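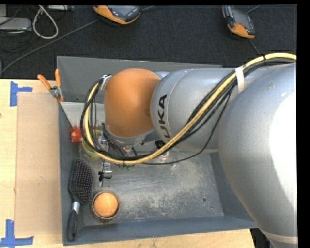
The floor of a gray metal bin, scuffed most heavily at the center and toward the front.

Paint wears first where parts land. In the open steel bins used at Malter's parts store, that means the middle of the floor, then the strip nearest the picker. The side walls keep their color much longer.

Setareh Shahbazi inspects bins there every Saturday. Pale scuffs are logged and left alone. Bare metal is sanded, primed and given two thin coats, with 5 hours between them. A bin returns to the shelf the next morning.

Liners extend the interval between repaints but trap grit, and the store dropped them in December. Small parts now go in shallow trays.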